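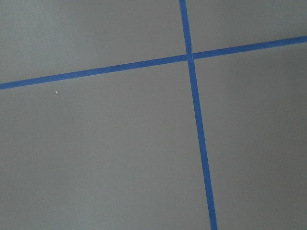
Figure 3. Two strips of blue tape crossing on a flat gray surface.

4. Living with the zone permit

4.1 What the rule says and what people think it says

I'll start with the rule as it's written, and it is short. Anyone who lives in the Pruder border district can cross into Prisen with a zone permit in place of a full visa, as long as they stay inside the zone named on the permit and come back the same day. That's the whole idea. The permit was sold to both sides as a way to let people visit a sister, sell some plums, or see the dentist without a long trip to the consulate in the capital (a trip that, for plenty of families, meant losing a day's pay and then some).

When I asked people to tell me the rule in their own words, though, I got all kinds of rules. Some told me the permit was good for the whole of Prisen. Some were sure they couldn't bring food across. One man had carried his birth certificate over the bridge on every trip for years because a guard had once asked him how old he was! I'm not telling that story to make fun of him. The permit card has a zone code on the front and the explanation of the code in tiny print on a separate sheet, and the sheet gets lost. I lost mine in the first week.

As I said in Section 2, this part of the paper draws on 158 interviews with permit holders and on 468 refusal files that the district office let me read in its back room. The interviews came through the Irkuswood panel, so they lean toward people who've lived near the border for a long time and are willing to talk to a stranger about it. The files lean the other way. They only exist when something went wrong, and it would be silly to treat them as a picture of a normal day at the bridge. I go back and forth between the two in what follows, and I try to say which one I'm leaning on.

4.2 The zones

There are 3 zones. The river zone is the one closest to the bridge and covers the market and the clinic. The hill zone takes in the farming villages. The town zone is Tedesco and nothing else, and it's the one everybody wants, because Tedesco has the hospital, the rail station and most of the jobs.

You'd think people would simply apply for Tedesco. Many do, and then they wait. The river zone permit is usually handed over at the counter, while the town zone permit goes off to be checked by a second office on the Prisen side, and no one in my interviews could tell me what that office checks. I wrote to ask and got a polite letter back with the text of the treaty copied into it. So people do the sensible thing. They take the river permit, since they can have it now, and hope that Tedesco will come later.

This is where most of the trouble starts. The clinic in the river zone sends its harder cases to the hospital in Tedesco, and a patient with a river permit who takes the clinic's own bus to the hospital has left her zone. I found this in file after file. The guards who wrote the reports mostly seem to have felt bad about it, and a few of them wrote as much in the comments box, in handwriting that got smaller and smaller as they ran out of room.
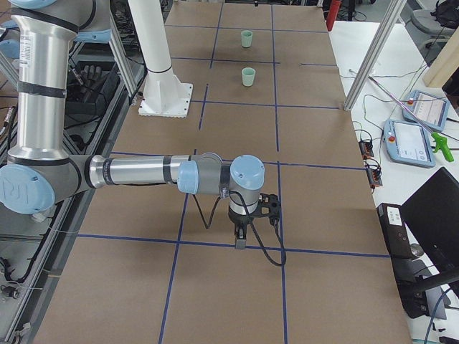
A zone line on a permit map tells you where you're supposed to be, and it says very little about how you get there. I think that gap matters more than anything else in this section. The people who drew the zones were thinking about places, while the people who use them are thinking about errands, and an errand has a habit of running through several places before it's finished. Take a long table covered in brown paper and divided into a grid with dark blue tape. The tape makes very clear rectangles, and a long arm can still reach horizontally across it without minding them at all. A trip to the hospital works a lot like that. It starts in one square and ends in another, and it passes over whatever lies between. The permit can only name the square, so the guard has to decide on the spot whether passing over counts as being in, and different guards decide differently.

How differently? I can't give a clean answer, and I'd be wary of anyone who did. The files record refusals and fines. A guard who waves a family through leaves no paper behind, so my best evidence for kindness is what people told me over coffee. They told me about it a lot. Several people knew which shifts were easygoing and planned their crossings to match, and they passed this on to neighbors the way you'd pass on the name of a good mechanic. I've left out the details of shifts and lanes for obvious reasons.

4.3 The renewal rush

Permits all run out at the end of the year, every last one, no matter when you got yours. I asked why and was told that it made the filing easier. It may well have, for whoever does the filing, but it means that January is a mess at the district office. People line up before it opens. The forms run out. The town zone checks, slow at the best of times, slow down even more, and for a few weeks there are families who held a perfectly good Tedesco permit last month and now can't use the hospital without asking the consulate.

The office knows this, to be fair to it. A notice dated 12/19/23 was taped to the front door and asked people to renew by mail if they could. I was pleased to see it, and then I read down to the bottom, where it said that town zone permits could not be renewed by mail. So the very people who most needed to skip the line were told to come and stand in it.

I spent a good deal of time in that line myself, partly to do interviews and partly because I had to renew too. It's a friendly line. People bring folding stools and thermoses, and there's a lot of trading of advice, some of it good and some of it badly out of date. Much of the confusion I described in 4.1 gets passed around right there. Somebody says with great confidence that you need two photos now, and off go half a dozen people to the photo shop across the street (the shop does very well in January).

4.4 Who gets refused

I went into the refusal files expecting to find the usual story, where the people with the least schooling get turned down the most. I don't find that, or at least I can't find it clearly. What I do see is that people who filled in more of the form got refused more often. The form has a box marked "other purposes of travel," and it's optional. Leave it blank and nothing happens. Write "sometimes I help my cousin in his shop" and you've just told the Prisen side that you might be working without papers.

Rozália Kovács, who read an early draft of this section, pushed me on this point and she was right to. She noted that people who fill in the extra box may be different in other ways too. They may be newer to the process, or they may have more complicated lives that would have led to trouble anyway. I can't rule that out with the files I have. I'd only add that in the interviews, the old hands told newcomers again and again to leave the box alone, and that they'd learned this by getting burned.

There's also the fee. A refused applicant pays again to reapply, and the amount isn't huge, but it lands on top of the missed work and the bus fare. One woman had kept every receipt in a cookie tin and laid them out for me on her kitchen floor. She'd been applying for the same zone, for the same reason, to visit the same mother.

4.5 Some loose ends

The treaty and its annexes run to over 300 pages, and I've read all of them, some more happily than others. The zone permit takes up very little of that. Most of it is about trucks. I bring this up because a reader on the Prisen side suggested to me that the problems I describe must already be dealt with somewhere in the annexes, and I looked hard, and I couldn't find the place. There is a line about "transit for urgent medical reasons," but it sits in the part about commercial drivers, and the guards I spoke with had never heard of it being used for anyone else.

I also haven't said much about children, who travel on a parent's permit and who therefore drop out of the files almost completely. A few parents described sending a child across with a grandparent who had a different zone from theirs, and which zone then applies to the child is something I was told three different things about. I pick that up again in Section 5, along with the school bus.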